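Oct 19, 2020
Hye-jin Jang, Dae-han Lim and Woo-jin Yoon

3.2 Mixed contents in open bins

Most household sorting studies begin with items of one kind. We were more interested in the odds and ends that collect in a bin when people put things down in a hurry. For the Watwood set we gathered 300 small items from homes and workshops, among them toy blocks, brushes, bottle tops and hand tools. Of these, 155 were longer than the palm of an adult hand.

Items were placed in sheet-metal bins on a wooden table. We kept the number in each bin low, so that the floor stayed visible between them. Figure 3 gives one such arrangement, with a long blue tool along one side and a yellow toy block near the rear.

Long items tend to end up beside a wall, where one side is hard to reach. Small faceted pieces also come to rest near the walls, but they can be taken from above. See-through items were the hardest to label. Two of us marked their outlines separately, and we disagreed on 12 of them.

Figure 3. Mixed items in a grey metal bin, with a second bin behind. 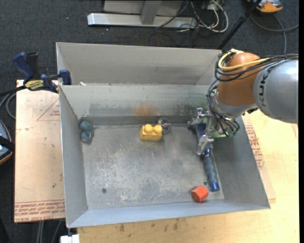 Where the two outlines differed, Ji-hoon Seo drew a third and we kept whichever of the first two was closer to it.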